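Porero struvite recovery trials

README for the data folder, second release

What this is

Measurements from a bench-scale phosphorus recovery unit treating the liquid left over after digested sewage sludge has been dewatered. The liquid came from the Forness treatment works. The unit adds magnesium and raises the pH so that phosphorus and some of the ammonia come out of solution as struvite, which can be dried and used as a slow-release fertiliser.

The folder holds 74 batch runs. Of these, 58 are complete, meaning they have both an inlet and an outlet sample and a weighed crystal product. The others lack at least one of the three and are kept with the column "complete" set to "no". Please leave them out of any mass balance.

Who made it

Runs and sampling: Thảo Ninh and Vinh Bạch
Laboratory analysis: Doina Grgić
Data checking and this file: Yoon-hee Yeo

Files

runs.csv has one row per batch run, with start time, magnesium dose, target pH, mixing speed and seed mass.
samples.csv has one row per liquid sample, linked to runs.csv by run number.
solids.csv has the dry mass and composition of the crystals.
ph_log.csv has the probe readings taken during each run.
notes.txt has remarks typed up from the bench book, lightly edited for spelling.

All files are comma-separated, UTF-8, with a header row. Empty cells mean not measured. A zero means the value was measured and fell below the reporting limit.

Units

Concentrations are in milligrams per litre. Phosphorus is given as P and ammonia as N, so convert before comparing with sources that report phosphate or ammonium. Magnesium dose is a molar ratio to dissolved phosphorus at the inlet. Times are local and given as hours and minutes from the start of the run. Temperatures are in degrees Celsius.

How the runs were done

Liquid was collected from the centrifuge outlet in the morning and used the same day. It was settled for 2 hours and the upper layer poured off into the reactor. Magnesium chloride went in first, then sodium hydroxide until the target pH was reached. Mixing went on for the time given in runs.csv. Crystals were left to settle, filtered, rinsed once with deionised water and dried at low heat. Oven drying at higher temperatures drives off ammonia and water from the crystal, which makes the yield look lower than it was. Early runs did not all follow this rule and the affected rows are marked in solids.csv.

Seeded runs used crystals from an earlier batch, ground and sieved. Unseeded runs have a seed mass of zero.

Known problems

The pH probe was replaced in March. Readings before the change drift upwards over a run, and we have not corrected them. The column "probe" says which one was in use.

Six runs used liquid from Birhane instead of Forness while the Forness centrifuge was being serviced. Birhane doses iron for phosphorus control, so the inlet concentrations are lower and the product contains more iron. Filter on "source" if this matters to you.

Suspended solids at the inlet were measured for the later runs only. We suspect that fine solids carried over from settling explain several of the poor yields, but the data do not settle it either way.

Calcium was measured in the liquid and not in the crystals. The purity figures are therefore worked out from magnesium, phosphorus and nitrogen alone and will be too high where calcium phosphate formed alongside the struvite.

Changes since the first release

Nitrogen results recalculated after a dilution error was found.
Column "seed" split into "seed_mass" and "seed_size".
Duplicate rows removed from samples.csv.
The Gaston mixing model inputs have been moved to their own folder.

Reuse

Free to use for research and teaching with credit to the Porero trials. Send corrections to Liên Lục, who keeps the list of open issues. 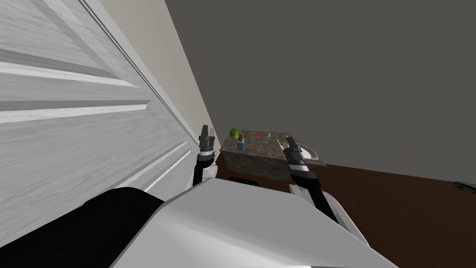 Yield in solids.csv is the dry crystal mass divided by the mass expected if all the dissolved phosphorus removed had become struvite. Values above one do occur, mostly in runs with high inlet solids, and have been left as they were. Plots of yield against pH are easiest to read with the points in a dark grey like the big wall beyond the white door, and the seeded runs in a deep reddish brown close to that of the floor. Use the same two colours for the ammonia plots so that they can be laid side by side.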